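The house painter of Stinon has a few things to say about blue

December 30, 2018

She opens the door before I have knocked, with a brush in one hand and a dish towel over her shoulder, and tells me to mind the step. She is 62, she has been painting other people's houses in Stinon since she was a teenager, and she has agreed to talk to me on the condition that I eat something first. So we start with soup, and it is a good while before I remember to take out my notebook.

"My uncle did it, and he needed someone to carry the ladders," she says when I ask how she got into the trade. "I carried ladders for two summers. Then one day he had a bad back and I did a ceiling by myself, and it was an awful ceiling, it really was. But the lady gave me a piece of cake and said it looked fine, and I suppose that was that."

The job people here know her for is the old house on Szczepańska, built in 1807 and painted over by nearly every family that has lived in it. She spent most of one January in the front hall, scraping a patch no bigger than a playing card – "with the heat off, mind you, they were still arguing about the boiler" – until she got down to a soft green that the owners had never seen. They wanted it matched. She mixed it four times before she was happy, carrying the lids out to the porch to look at them in daylight.

"You can't match a color under a lamp," she says. "I tell everyone that and they still bring me a pillow in the evening and ask what it would be in eggshell."

She buys most of her paint from Navurska, where she likes the flat finishes, and her brushes come from a little shop in Rullby that she has to drive to. She washes them herself every night at the kitchen sink, even after a long day, and there are still a few from her uncle's time in the jar by the window. I ask whether she would ever let somebody else take over. She laughs and passes me the bread.

What she gets asked for most these days is blue, and she has plenty of opinions on it. "People pick one that's too strong, and then they have to live in it," she says. She would sooner talk them toward something with a lot of gray in it, light and flat, the kind of gray-blue wall that stays calm even with a matte black tabletop right in front of it. "Put black next to a bright blue and it's all you see. Next to a gray one you can still eat your dinner." 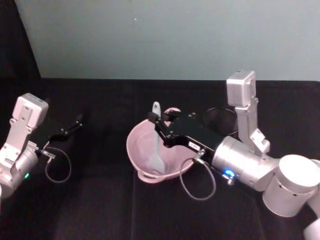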